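Stockdale Handheld Gripper Comparison

The Stockdale Handheld Gripper Comparison is a bench and field trial of hand-carried gripping devices used to record manipulation tasks without a robot arm. It was begun in October by the Stockdale laboratory under Adelmo Pace, with Erhan Yurt responsible for tracking and calibration. The trial covers three designs: the Fonon, the Tavance and the Ollo.

Background

Handheld grippers let an operator perform a task directly while the position of the device is recorded. The recording is later used to drive an arm fitted with similar fingers. Earlier work at Stockdale relied on a leader arm bolted to a table, which restricted operators to tasks within 880 mm of the base.

Method

Each design is used by 4 operators, who complete 15 tasks in a fixed order. Tasks include folding cloth, stacking cups, opening drawers and moving items between shelves. Sessions are limited to two hours, with a rest period after every 8 trials. Operators rate arm fatigue on a written form, and tracking losses are logged separately by the controller. A trial is repeated if the position of the device is lost for longer than one second.

Findings

The first report ranked the Tavance highest for grip force and lowest for comfort. The Ollo was the lightest of the three but lost tracking most often when turned toward the floor. Yurt attributed this to its single flat marker. A revised protocol was issued with the report and remains in use.

Marker placement

Marker placement is treated in the protocol as a separate variable from finger design. A flat marker is read poorly at steep angles, and the operator's own arms may hide it from an overhead view. Cube mounts address the first problem by presenting several faces at once, as on the device with two white marker cubes, one at each front corner, held level by its padded handle over an office chair. The protocol requires calibration to be repeated whenever a cube is removed or replaced.
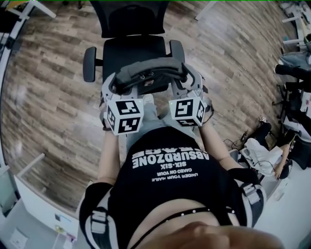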